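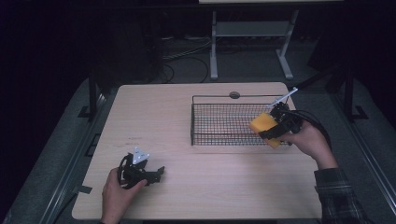 Yellow sponge and the wire basket, right-hand end of the table.

The table pages – August

Last updated: August

Quick one this month, a lot of notes. Table and basket. People kept asking in the mail about the table so this is mostly table. Will fix the layout when I get a minute.

THE BASKET

Black wire, shallow, small square mesh, a rim all the way round. It's the Grukska one, the flat tray size and not the deep one. 9 dollars when I got it, might be more now. Bought it for pens and letters. Lasted maybe a week as a pen tray, pens went nose down through the mesh and left dots on things. So now it's the sponge and cloth basket and much better at it. Crumbs fall through, which means crumbs on the table, but you lift it and wipe and done.

Lives at the right end, long side running with the table. Tried it on the left. Kept knocking it with my elbow. Tried it up on the window sill too and then no one put anything back in it, including me.

One thing to check if you buy one – run a finger along the wires at the corners. Mine had one sharp end, took a minute with a file. Put stick-on felt dots underneath, the thin ones. Thick ones make it wobble.

THE SPONGE

Plain yellow rectangle. I get the Flitis pack. Nothing special about them, they are cheap and they don't shed bits. Color fades a bit toward orange at the end of its life, or I think so, Anatole says I'm making that up.

One sponge for the table and that one never goes near the sink. Pans wreck them. Grease on a sponge then goes straight in to the grain and you get a gray patch that takes two rounds of soap to shift. Ask how I know.

Goes in the basket on its edge if there's room, flat if not.

THE TABLE

OK so the table. Came from Visser, the big secondhand place out past the car wash. They had it marked as an office desk, which it was I suppose, there's the little round cable hole at the back. 112 with the legs. Same sort of thing new was 497 in the catalog Anatole had lying about, and that one didn't have the rounded corners. Rounded corners matter if you walk past it in the dark.

Pale wood top, real grain. That's what sold it. Under the showroom lights it looked like nothing at all, just beige. Got it home next to the window and there was all this movement in it. Long sweeping lines, then ovals like the contour lines on a hiking map. I ate breakfast at it for a week just looking.

It had a coat of something shiny and yellow when it came. Anatole Brunet did the sanding, all credit to him, I only held the vacuum. His notes, more or less as he gave them to me:

Start at 120 grit, with the grain, don't lean on it.
Then 180. Vacuum. Wipe with a damp cloth and let it dry right through, the fibers stand up.
Then 240 by hand, light, just to knock the fuzz off.
Vacuum agian. Get in the cable hole too, it holds a shocking amount of dust.
Thin coat of finish, wipe off everything that doesn't soak in. Leave it overnight. Second coat if it looks thirsty.

The finish is Nosura, the matte one. Comes in a flat can. They do a satin as well and I'd skip it, on pale wood it goes a bit plastic. Matte has stayed pale which is what I wanted. I'd tried a sample of ordinary linseed on the underside and it went the color of tea.

Whole weekend, start to finish, mostly waiting.

MARKS
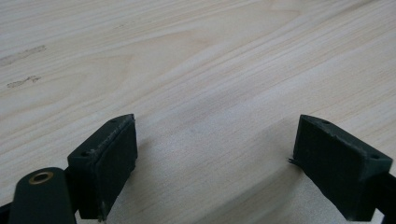 Couple of small brown marks we left in. Could have been a knot or an old dent, we went back and forth. Anatole wanted to sand down further and I said stop, you'll make a dip and I'll feel it every time I write. So they stayed. One is more of a smudge, the other thin with a little fork at the end. Wine people think it's wine. It isn't wine.

If you have marks you do want out, what has worked here:

Pencil – white eraser, soft, with the grain.
Water ring – leave it a day first. Half of them go by themselves. If not, 240 grit by hand and a dab of finish.
Ink – no luck. Sorry. Got it lighter, never gone.
Sticky stuff from tape – warm cloth held on it for a bit, then roll it off with a thumb. No scrapers.
Dents – damp cloth and a warm iron, quick, keep it moving. Worked on one, did nothing on another.

CLEARING IT OFF

Routine, such as it is. Around four in the afternoon everything comes off. Paper in the drawer. Mugs to the kitchen. Then basket up, sponge wrung out hard, long wipes along the grain from the far edge to the near one. Dry cloth after. Basket back. Takes less time then typing this.

Don't let water sit by the cable hole. Bare end grain in there, drinks it up. I dabbed some Nosura round the inside with a cotton swab and that seems to be holding.

No sprays. The lemon kind left a film that took ages to get off.

MAIL

Somebody asked how many pages views the table page got, of all things. Over 610 last month. I have no idea who you all are but hello.

Somebody else asked will the basket scratch the wood. With the felt dots, no. Without, yes, if you drag it. Lift it.

Is the hole any use? Lamp cord goes down it in winter when I have the lamp out. Rest of the year no. You can get a plastic cap for it, I had one, lost it, haven't missed it.

Can you do this on a veneer top? Anatole says check the edge first, and if it's veneer skip the 120 altogether and go careful with the 180. Corners are where you go through. Try a spot underneath.

Three people wanted to know about the legs. Plain screw-on, nothing to say about them. Will take a picture if there's really demand.

NEXT TIME

The shelf, if it's up. Also the drawer, which currently sticks – candle wax on the runners is the plan. And I still owe Visser a look for a second chair.

Corrections welcome, esp. the grit numbers, I wrote them on an envelope.

Contact: use the mail form | © The table pages, text and pictures | Back to top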